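The Skenwood Ferry

Grethe Ravn sold the boat in May, to a man from Ginum who paid in cash and did not ask to see the engine run. She told him anyway that it pulled to the left when it was cold.

Bent came down to the dock after the man had gone. He had worked the crossing with her father and then with her.

"How much?" he said.

"2715."

"He would have gone higher."

"I know."

They sat on the bench by the ticket window. The bridge traffic was loud that evening. Bent took the logbook out of his coat and gave it to her. She had thought it was on the boat. The last page said two passengers, one bicycle, light wind.

"You could have sold him that too," she said.

"He didn't ask for it."

She put it in her bag and they walked up to the road. Bent wanted to know if there was still soup at her house, and she said there was.
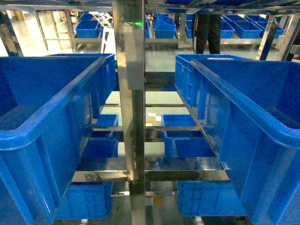
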